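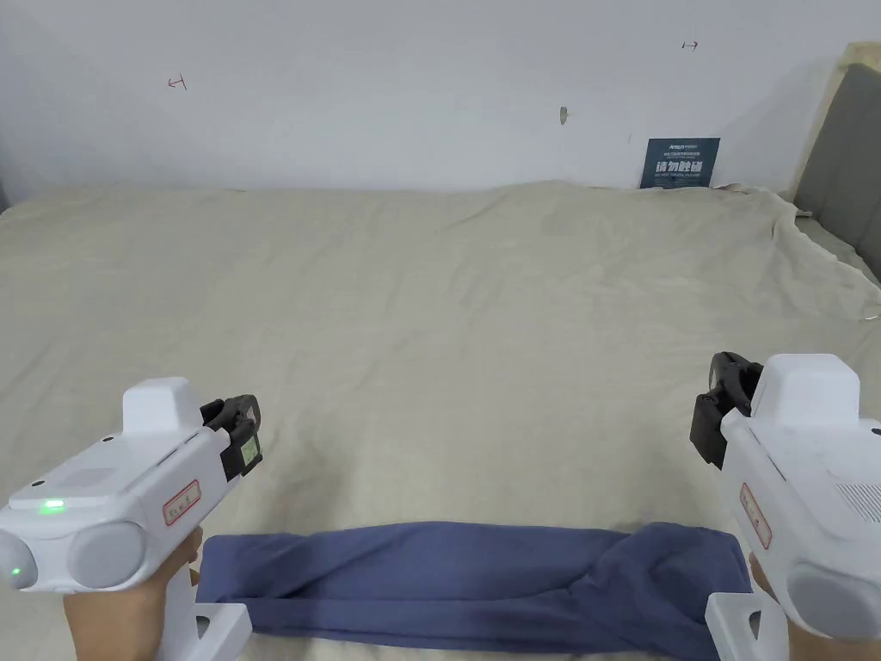
**Predow Software Working Group**
**Minutes of the meeting held on Sep 17, 2022**
Held at Flurnell, main meeting room

Present: representatives of control, perception, planning and tooling. Apologies were received from the Gilham site.

**1. Minutes of the previous meeting**

The minutes were agreed as a correct record. The action on log storage was carried forward to item 5.

**2. Perception**

2.1 The perception team reported on the cloth outline model. The model had been run on 478 recordings of bed and table tasks, of which 468 were processed to the end. The remainder had stopped at the time-stamp check and would be looked at by hand.

2.2 Dark cloth on a plain, light sheet was outlined well in most cases. Results were weaker where the sheet itself was heavily creased, as the model tended to treat long ridges as the edge of a garment. It was agreed that creased sheets should be given greater weight in the next training run.

2.3 Members asked whether the head view alone was enough to recover the pose of both hand-held grippers. The team replied that it was sufficient while both bodies remained in view, but that the estimate drifted when one moved towards the lower corner. A short note on the size of the drift was requested.

**3. Control**

3.1 The new jaw-width filter had been merged. A delay of 15 milliseconds between the left and right streams had been traced to the order in which the two drivers were started. The start-up script had been corrected.

3.2 The group discussed whether jaw width should be recorded as a raw value or after filtering. It was agreed to keep both until the end of March and to review the matter then.

**4. Planning**

4.1 The planner now accepts two-handed folds as a single task. Replanning after a missed grasp remains slow, and in 8 test cases the planner returned to the first step without need. The fault has been entered in Kivi.

4.2 A proposal to split long folds into shorter stages was not adopted. Planning will bring a revised version.

**5. Tooling**

5.1 The Kivi viewer can now show the head view and both jaw traces on one time line. Gilham had asked in writing for an export to plain text. This was approved.

5.2 Log storage: older raw logs will be moved to the Flurnell server once checksums have been compared.

**6. Actions**

- Perception: note on pose drift; new training run.
- Control: confirm the start-up order on all stations.
- Planning: revised proposal on staged folds; fix for the replanning fault.
- Tooling: plain text export; transfer of older logs.

**7. Any other business**

There was none. The date of the next meeting will be circulated.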